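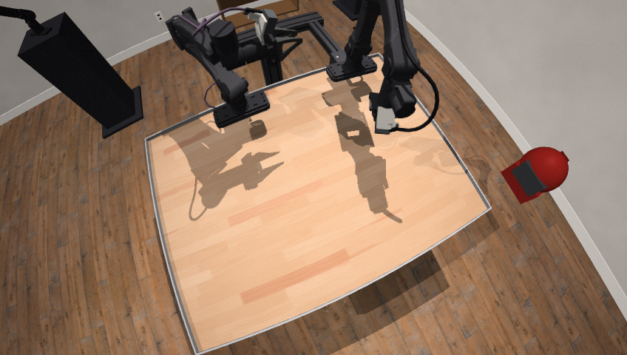

Pludano is a method for checking how well a robot control policy will behave on a real two-armed bench by first trying it on a simulated copy of that bench. It belongs to the wider family of techniques known as simulated evaluation, in which a policy (the learned program that turns camera views into arm movements) is scored in a rendered room before anybody spends an afternoon on the hardware. What sets Pludano a little apart from its older relations is the care it gives to the surroundings. The copy includes the wooden table with its thin grey rim and the two black arms mounted at its far side, as one would expect, but it also includes the plank floor, the skirting board, the socket on the wall and even a red helmet lying on the floor, and the arms throw proper shadows across the wood. A policy that has learned from camera views may have come to lean on any of these, and the method takes the view that it is safer to keep them in than to guess which ones matter.

Background

The method was set out by Lucía Calvo in a technical note dated 2022-03-14, which grew out of her earlier work on a scene-building tool called Tinditz. Tinditz was meant for making training material, and for that purpose it changed colours, lamps and furniture freely from one trial to the next. Calvo noticed that the scores she got in those ever-changing rooms told her very little about how the same policies would rank on the bench, and she began, rather patiently, to build one room that stayed put. The name Pludano was first used for that room alone and only later for the whole procedure.

Procedure

An evaluation begins with a reset, in which both arms go to a starting pose and the objects for the task are placed on the tabletop. The starting positions are drawn from a fixed list, so that every policy meets the same layouts in the same order — a small thing, perhaps, but it makes comparing two policies a good deal fairer. The policy then runs until the task is done or the time limit is reached, and the trial is marked by a short script that reads object positions straight from the simulator. 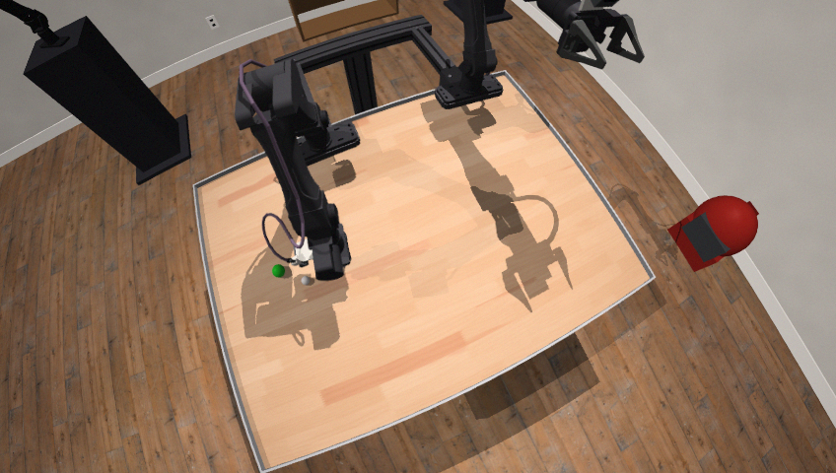

The full suite holds 44 layouts spread over 8 tasks, most of them simple matters of picking up, moving or handing across a small object. Each layout is seen through more than one camera, and the views are made to bend slightly at the edges in the way a wide lens does. Calvo's note spends several pages on this bending, which had been left out of the first version and was put back after policies began to reach a little short of their targets.

Results

In the original study, 348 paired trials were carried out, each pair being one run in simulation and one on the bench from a matching layout. Across the 11 policies tested, the order given by simulation agreed closely with the order found on the bench, with only two neighbouring policies changing places. The success rates themselves agreed less well. Simulated scores were generally higher, most of all in tasks that asked for a firm grip on something round, and the note advises readers to trust the ranking and to treat the bare percentages with some caution.

A second round, finished that June, repeated the work with shadows switched off. The ranking became noticeably poorer, and this is probably the finding for which the method is best known. Calvo suggested that the policies were using the shadow of the gripper to judge its height above the table, though she was careful to call this a likely explanation and no more.

Limitations and related work

Building the copy is slow, and it has to be done afresh whenever the bench is moved to another room. Soft things such as cloth and string are not covered at all, and cables are drawn but do not drag on the arms as real ones do. Rewi, a later method, tries to shorten the building stage by working from a set of ordinary room photographs, and Jostari keeps the Pludano layouts but replaces the pass-or-fail marking with partial credit for each stage of a task. Both use the original list of starting positions, with a few additions for taller objects.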